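Teaching an arm by hand or by remote – is either worth the bother?

Posted in: Small Automation and Workshop Robots
4 August 2021

bresten_packer

We're a small packing outfit (mostly toiletries and first aid bits) and we've been offered a second-hand six-joint arm. The chap selling it swears we won't need to write any code. You put it in free mode, grab it by the wrist, drag it through the job once or twice and it plays it back. He also says that if we pay extra for the Wuisan software we can drive it with a remote or show it the job with a hand-held gripper, and it will "learn".

I've been sold things before. We bought a labeller in December that was meant to need no setting up and it has had more attention than my children. So before I spend anything:

Does dragging it through by hand really work for picking up light round tubs and standing them in a tray? Is showing it with a remote any better, or is that just a dearer way to get the same result? And how many times would I have to show it? The leaflet says 22 goes is enough. That sounds low to me but I've nothing to compare it with.

The tubs don't always arrive in the same spot. They come down a chute and end up more or less where they like.

plulach_lad

Dragging works fine mate. Did it with ours in an afternoon, no problems. Just go slow and save it before you switch off. Wouldn't bother with the remote.

wuisan_refusenik

Depends what you mean by works. The answer above is right if every tub is in the same place every time, and you've said they aren't.

When you drag an arm through a job, all it keeps is a list of joint positions. It hasn't learned what a tub is. Move the tub by the width of your thumb and it will close on fresh air, or knock the thing over and carry on as if all were well. You can get round that with a bit of bent metal at the bottom of the chute so the tubs always stop in one spot. I'd try that first. It costs next to nothing and you can then use the plain drag-and-play that comes with the arm.

There's another snag with dragging. You're pushing against the weight of the arm and the friction in the joints, so your path comes out lumpy. Ours had a wobble in it where I'd changed hands. Record the few points that matter and let the controller join them up.

Driving by remote is slower again. I tried it for two days on a Bindska trial kit. You're judging depth from a screen, there's a slight lag, and you can't feel how hard you're squeezing. I got through 47 attempts at putting a tub in a tray and I'd have been happy to keep about half of them. If you feed it your fumbles, don't be surprised when it fumbles.

The hand-held gripper is the one I'd look at if you must go down this road. You hold the fingers, you do the job at something like normal speed, and the camera on it sees what the arm's camera would see later.

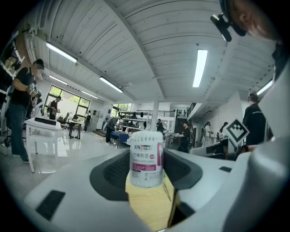
My doubts are about what comes after. You can easily show it a grip your own arm can't reach, because you've got a shoulder and a waist and it hasn't. Check that the fingers on the demo tool match the ones bolted to the arm, pads and all. Ask what happens with a clear tub, as see-through plastic upsets plenty of cameras. And do your showing under the lights you'll be working under.

As for 22 goes, I'd treat that as a sales figure. We did 66 for one shape of tub and it was passable on a good day. At 173 it was decent, and then the supplier changed the lid and we were back to recording. Make the seller bring the arm and run your own tubs, off your own chute, while you stand there. If he won't, keep your money.

bresten_packer

Thanks both. Bent metal it is for now. I've asked him about a trial with our tubs and he's gone a bit quiet.

plulach_lad

Fair enough, ours do all sit in a jig so I never had that problem. Should have said.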